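Wed 16 June
By Clodagh Heffernan

I've been running the two-arm fruit cell at Lilthorpe since April, and I want to complain about the word "glitch." We use it for everything! The left arm drops a mango, glitch. The right arm forgets where home is and swings over its neighbor's half of the table, also glitch. Those are very different kinds of bad day, and I think we've gotten lazy about telling them apart.

What set me off was run 175. The job was the usual one, fruit into the green bowl, and the right arm lost its link to the controller for 2 seconds. It should have frozen. It kept going on its last command instead, straight through the spot where my hand had been a moment earlier (I'd reached in to straighten a mango, which yes, I know).

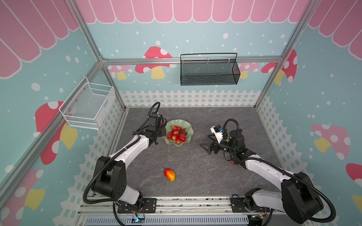 So I wrote it up, and the reply I got from Arneck, who did our control software, was that the timeout was set to 800 milliseconds and had "mostly" worked. Mostly! I read that word out loud to Gobnait Quinlan across the shop and she laughed so hard she had to put her coffee down. She spent years on the packing line at Noonan, and over there a stop that mostly worked meant the line was down until somebody proved otherwise.

I'm with her. I know these arms are small, and I know the stuff they pick up is fruit. People hear that and relax, and I relaxed too, which is how my hand ended up in there with the power on. A shoulder joint doesn't care what's in the gripper, and two arms sharing one table can get into each other's way awfully fast. 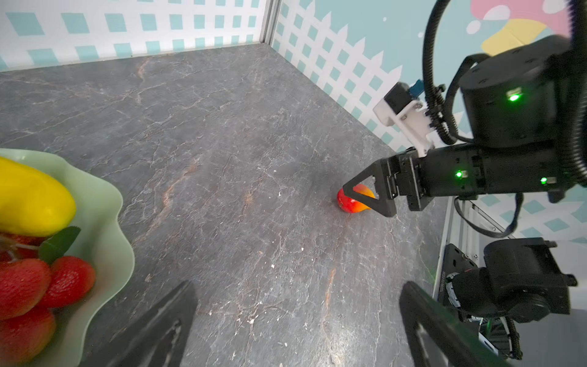
What I'd change

First, a lost link should cut motion, every time, and we should pull the cable on purpose each morning to check. That takes 15 minutes, tops. Second, hands stay out unless both arms are powered down, mine included. And please, let's keep "glitch" for the dropped mangoes. Rilwood has asked for a cell like ours, and I'd like the fault log we send them to say what happened in plain words.

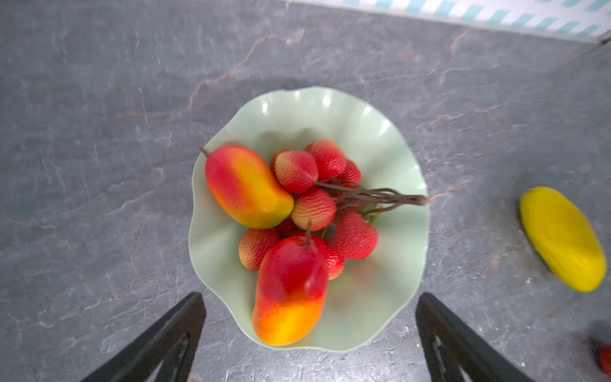

Fruit and bowl between the gripper fingers, Lilthorpe cell.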